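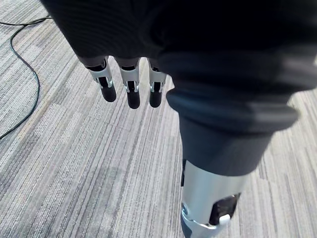 Search this site: Enter keyword Go

Cleansing balm

A cleansing balm is a solid or semi-solid preparation of oils and waxes used to take off make-up, sunscreen and the day's grime from the face. It is scooped out of a pot, warmed between the fingers until it softens, massaged over the skin and then rinsed or wiped away. Balms sit in the same family as cleansing oils and the old-fashioned cold creams, and many people who grew up watching a grandmother at her dressing table with a jar and a flannel will find the whole business comfortingly familiar.

How it works

Most make-up, and nearly all of the longer-wearing kind, is held together by oils, waxes and silicones, and these mix far more readily with another oil than they do with plain water. When a balm is rubbed over the face it loosens and lifts the film of product, so that mascara and foundation slide about and come away without much scrubbing. Modern balms usually contain an emulsifier as well. Once water is added the emulsifier lets the oil mix with it, the balm turns milky, and everything can be rinsed down the basin. Balms without an emulsifier (there are still plenty, and they have a devoted following) need a warm damp cloth to take them off.

Ingredients

The body of a balm comes from a firm fat or wax, commonly shea butter, beeswax, candelilla wax or a polyethylene made for cosmetic use. Into this go one or more liquid oils such as sunflower, sweet almond, grapeseed or rice bran. Mineral oil is also widely used, being inexpensive, stable and very unlikely to upset the skin. Scent may be added with perfume or essential oils, although makers of balms for delicate skin tend to leave it out, and a little vitamin E is often put in to slow down the oils going stale.

The balance between hard and soft is the great art of the thing. Too much wax and the balm drags; too little and it turns to soup in a warm bathroom. Balms containing shea butter can also go grainy if they melt and then cool slowly. The grains feel like fine sand but melt on the skin and do no harm.

Use

The usual advice is to begin with dry hands and a dry face. A piece the size of a hazelnut is plenty for most people, worked in gently for 60 seconds or so with the eyes left until last. Wet fingers are then passed over the face to turn the balm milky before a good rinse in lukewarm water. Those who follow a double cleanse go on to a gel or foaming wash afterwards, a habit closely linked with Japanese and Korean skincare, but it is by no means compulsory and people with dry skin may be happier stopping at the balm.

Balms can leave a passing blur over the eyes, particularly those rich in wax. Contact lenses are best taken out first.

Notable makers

Jukeck, a small firm based in Brultthorpe, began with a single unscented balm melted and poured by hand in batches of 30 pots, and the town's yearly output later rose to 3000. Its Costello balm, firmer than most and sold with a muslin cloth, has no emulsifier. Mudara, a softer rinse-off version made with rice bran oil, followed and became the better seller of the pair, though loyal customers of the older balm will still argue its merits at some length.

Storage

A lidded pot kept out of direct sunlight will generally last well. Water is the chief enemy, as many balms contain little or no preservative, so a clean dry spatula is kinder to the contents than damp fingertips. A balm that smells of crayons or old nuts has gone rancid and should be thrown away.

See also: Cold cream; Cleansing oil; Micellar water; Muslin cloth

2606 shares

Contact us | Copyright, all rights reserved | Back to top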